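4. Recording your first 24 demos
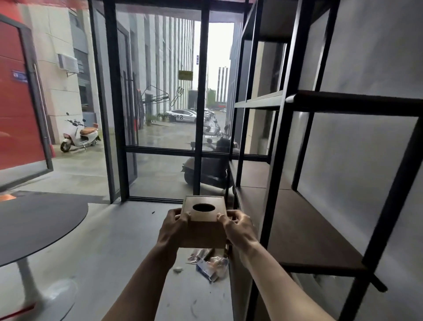 By now your headset should be paired with the Stokow logger and the status light should be steady. If it's still blinking, go back to section 3, I'll wait. This part covers the shelf task, which is the one I'd start with: pick something up with both hands, carry it, put it on a shelf. We use recordings like these to teach the Kusine policy where hands go before it ever gets near a real arm.

1. Put the headset on and tighten the back strap until it stops sliding when you nod. Then look at your hands, held out in front of your chest. Both should show up in the preview.

2. Start the logger and say the task name out loud. Zbigniew Sowa wrote the script that splits files on that first spoken phrase, and it gets confused by mumbling (mine especially).

3. Pick up the object with both hands, one on each side. Hold still for a beat, then walk.

4. Place it on any shelf you like, let go completely, and bring your hands back toward you before you stop recording.

5. Change the start position and go again. Do all 24 in one session if you can, but take breaks!

Note: boxes with flat sides are great for beginners. Light cardboard ones dent after a while, and that's fine - keep using them.

Note: keep each demo under 90 seconds. Longer ones get dropped at import without a warning, and yes, I lost an entire afternoon to this in April.

Caution: you're looking at the object more than at your feet. Walk your route once without recording and move anything you could trip over.

Caution: check the battery before every session. If it dies in the middle of a demo, the whole file is toast.

How many demos do you need? We trained on 2322 of them, but Aleksandra Górecki reran it with 300 and the placing step held up surprisingly well. The grasping got sloppier. I'd aim for 300 first, look at the results, and then decide if you want more.

When you're done, leave the headset on its dock and go to section 5 for the upload.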